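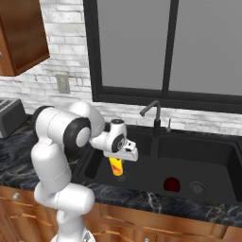 June
By Raghda Majali

The Gallano tenant kitchen program is on schedule. Cabinets and counters are in at 11 units, and 4 more are waiting on plumbing inspection. Spending this period came to $813 over plan — all of it for replacement shutoff valves at the Kodau building. Danica Havlíček has moved that amount from the paint line, so we are not asking for more money. Two tenants asked for lower counters, and the revised drawings went to the installer. We still need your signed approval for the Anby Street units before work starts there.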